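Secondhand Clothes Online: Your Questions, Answered With Some Doubt

Does "like new" mean anything?
Not much. Every seller on the Pollcombe swap board grades their own stuff, and they all grade generously. Ask for the number of washes and watch how vague the answer gets.

Is a 97 percent positive rating good?
It sounds good. Buyers rate the day the parcel lands, before the first wash, so shrinkage and loose seams never show up in it. I'd read the bad reviews and skip the score.

Can I trust the size on the label?
No. A medium from one maker is a small from the next. Ask for the width from armpit to armpit, then measure a shirt you already like, laid flat.

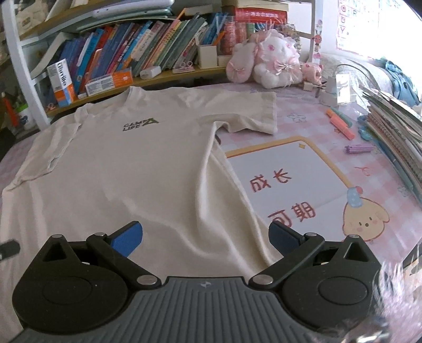
White "CAMP LIFE" T-shirt, laid out flat.

Are "vintage" T-shirts really old?
Some are. Plenty were printed last November. Kamil Procházka sorts donations in Rurthorpe and told me he gets maybe 2 in 100 that he would call vintage with a straight face. Sellers seem to find a lot more.

Is buying used always greener?
People keep telling me so. If you buy 16 cheap tops and wear one, I don't see who that helps.

Should I pay for the "authenticity check"?
I wouldn't on a plain tee. Read what the fee covers first. On one listing I looked at, it covered a person looking at the same photos I had.

What about returns?
Get the terms in writing before you pay. "We'll sort something out" is not a policy.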